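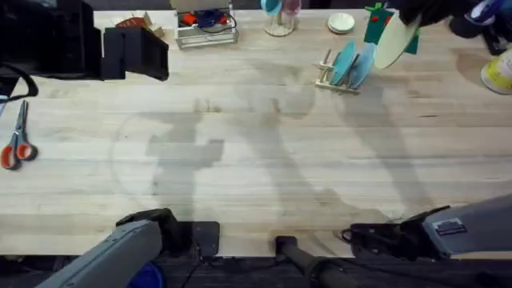

9 November 2019

Woke up with the firm intention of doing the taxes, so naturally I sorted out the kitchen table. It has been collecting things since January. Everything that comes into this place gets put down on it "for a second," and a second here is a flexible unit. I gave myself 40 minutes and a cup of coffee, and drank the coffee in the first five.

The scissors were the first find. Orange handles, hard to miss, and I have been opening packages with a bread knife for weeks. I texted Iñaki, whom I had more or less accused of stealing them. He wrote back "apology accepted," though I hadn't made one.

My method was to shove everything to the back and deal with it there, a line at a time. Gitau calls this moving the mess to the suburbs. He once spent a whole weekend labeling his spice jars and then couldn't cook because he didn't want to disturb them, so I take his remarks with salt (labeled).

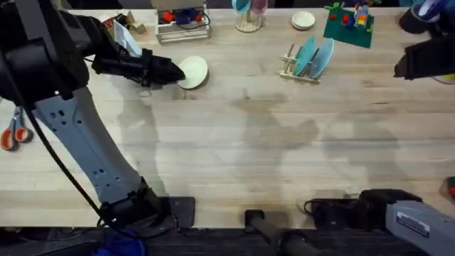 The cream plate, with the suburbs behind it. Wire basket at the back, cord making a break for it.

The basket was supposed to be the answer to everything. It is now the place where cords go to get worse. I got as far as picking one up, following it with my finger to where it met itself, and setting it back down. Another day.

Plates went better. I own far too many for a person who eats standing up. Chepkoech gave me most of them when she moved, on the theory that I might have people over, and I have, up to 2 at a time. She also talked me into the little wooden stand, which I mocked in the store and now defend to visitors. Plates look much more expensive leaning on something.
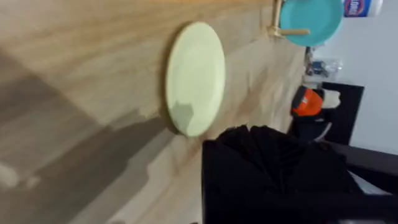
Turquoise on the stand, the pale one still waiting its turn. Clorox in the back, for ambiance.

Karthikeyan called in the middle of all this to ask how the taxes were going. I said I was clearing a space to work, and he laughed for longer than I thought was kind.

Still to do: the blocks in the cardboard box, the cord, the mark on the table that has outlived three kinds of cleaner. Also Vilhjálmur wants his casserole dish back and I have not seen it since summer. Soup for dinner, out of the pot. Taxes tomorrow.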